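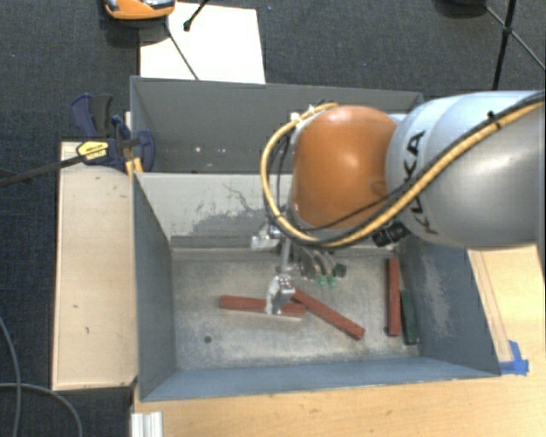
Gitau Mabula asks why the written procedure for a bin picking cell must be longer than one page, if the robot does the same thing every time. I got this question also from other readers of the first version, so I start with it. The robot does the same thing, but the people near it do not. One person changes a tool, another moves a bin by the width of a finger, a third one restarts the program in the evening from the middle. The procedure is for them.

What follows is the good practice we use at Makokha for small picking cells with an industrial arm, one or two metal bins and simple parts such as blocks. It does not replace the risk assessment for your own cell, or the safety standards for robots which are valid in your country. If this page and your risk assessment say different things, follow the risk assessment.

Before you switch on

1. Read the last entry in the cell log. If it ends with an open point, stop and find the person who signed it.

2. Check that the bins are fixed. A clamp at the corner where two bins meet is enough for light parts, but it must be tightened by hand at every start. Do not trust that it was tight yesterday. Push the bin from each side with an open hand. If it moves, tighten and push again.

3. Look at the marks on the table. We use colored tape at the bin corners, so that a moved bin is noticed before the robot notices it. When the tape is torn or lifts from the wood, replace it before you run the cell and check the position again with the pointer tool. Putting new tape next to a bin in the wrong place only makes the mistake look official.

4. Follow the cables along the arm with your eyes, from the base to the gripper. Every loop must have enough slack for the full turn of the wrist, and no loop should hang lower than the fingers. Ties hold the bundle to the arm, they should not cut into it. Cut tails of ties short, or they scratch hands.

5. Clear the floor inside the marked area. Cables which cross the walking path need a cover. Stands and tripods stay outside of the reach of the arm, and this means the reach with the gripper and a part in it.

6. Test the emergency stop. Press it, try to move the arm, confirm that it does not move, release, reset. Write it down.

Teaching the pick positions

Use manual mode with reduced speed, and keep the enabling switch in your own hand. Only one person teaches. A second person may watch, from outside of the marked area, and this person has the second stop button.

Teach the approach point first, above the walls of the bin, and then the pick point. The distance between them is a matter of taste up to some limit; we take 30 centimeters for deep bins. The path between these two points must be straight and vertical. Most of the damage I have seen on bins with sloping walls comes from a path which was a little diagonal, and the rod of the gripper touched the wall on the way up.

Long parts need more attention than cubes. If a block lies close to the wall, the outer finger has no place to go down. Our rule says: a part with less than 8 millimeters of free space on the finger side is not a valid pick. The program skips it and reports it. Do not teach a "special" position for this one part, the next time it will lie differently.

Parts which lie against each other are also skipped at first. Pick the free ones, then look again.

First automatic run

Run the full program with an empty gripper at low speed 2 times. After this, run with parts, still at low speed, for 21 picks in one series. If there is any contact with the bin, or a dropped part, the series starts from zero. Maksym Derkach thinks this is too strict for soft fingers, and for the Tetine gripper we accept a dropped part if the cause is written in the log. For metal fingers the rule stays.

Nobody reaches into the bin in automatic mode, also not "when the arm is far away". To move a part by hand, stop the cell, open the guard, move the part, close, and acknowledge from outside.

Wear and small damage

Scratches on the floor of the bin are normal. Worn coating on a wall should be recorded with its place, so you can compare later if it grows. If the vision system uses the bin wall as a reference (the Serkov software does in its default setup), repeat the calibration check when the worn area changes, as bare metal can reflect the light in another way.

Fingers are checked in March and again after every collision, even a soft one.

What to write in the log

- name and time of the person who started the cell
- result of the stop test
- bin position: unchanged or corrected
- skipped parts, with reason
- every contact, with program line
- open points, or the word "none"

An empty line for open points is not accepted. Please write "none".

For cells with a conveyor use the Dosell checklist in place of steps 2 and 3, the other steps stay the same.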